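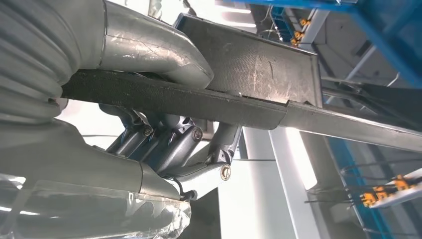 Keeping Your Craft Photos Yours: Tips from the Workshop

Last December I found 246 of my knitting photos on a shop page I did not know. Since then I work in a different way, and I write down the steps for other makers.

Save the original file first. Before you crop or brighten anything, copy the picture as it came out of the camera to a second drive. The original has the full size and the date inside, and a person who took it from your blog will not have this.

Put your name across the work. A small mark in the corner is cut away in 2 seconds. I place mine over the yarn itself, pale but readable - it takes a little practice to find the right strength.

Upload small. For a blog post, a picture of modest width is enough. Keep the big one for the people who buy the pattern.
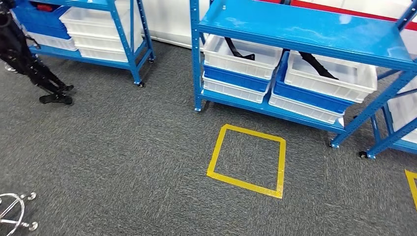
Stacked bins on blue metal shelving.

Search for your own pictures. I take 30 minutes every month with a cup of tea and do a reverse image search on my best sellers, the Orkska shawl and the Friesen mittens. Write the results in a notebook: address of the page, day you saw it, which photo.

Make a screenshot before you write to anybody. Pages disappear fast after the first letter, and then you have nothing to show to the web host.

Keep one polite letter ready. Mine has 3 short paragraphs: who I am, which picture is mine, and by when it must be removed. I send it first to the shop owner and after that to the host. Please do not write it when you are angry. I did this once and I had to apologize for the tone, although the photo was mine.

Hélène Melnyk

Next tip: labeling yarn leftovers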